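Mescombe Opens Its Gripper Care Bench to Customers, Starting in January

GRISTCOMBE – Anyone who has spent a season with one of our hand-held grippers knows that it rarely gives up all at once. The fingers start to close a touch late, or one side leads the other, and after a few weeks of that a job that used to be easy takes two or three tries. We have heard this from so many of you that we are delighted to announce something we should have offered long ago: a proper care bench at our Gristcombe workshop, open to every owner of a Mescombe hand-held unit!

The bench is run by Lise McKinnon, who has set up and repaired 1,473 of these tools since she joined us and still greets each one like an old friend. "Most of what comes in needs a good clean at the pivots and a patient half hour getting the fingertips square again," says McKinnon. "Please don't keep squeezing harder. Send it to us, or come and sit down and we'll do it together."

Each visit begins with the linkage arms, which are wiped down and checked for play at every pivot, and goes on to the fingertip blocks, which are lined up side by side and tried against light, everyday things such as a clear plastic bowl with a little food in it.
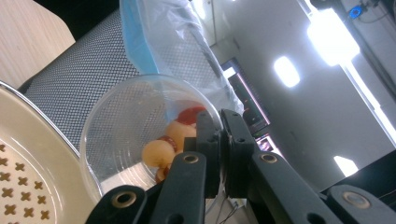
What a Visit Includes

Cleaning, alignment and a wiring check are part of every appointment, and most take some 12 minutes per arm (a little longer if the tool has been near flour, as several of our bakery friends have found). Worn fingertip blocks are replaced in pairs. Owners go home with a care card listing five short checks to do between visits, written by McKinnon in plain words and big type.

Appointments run from 9 a.m., and the kettle is always on. To book, please call the Gristcombe workshop and have your serial number handy.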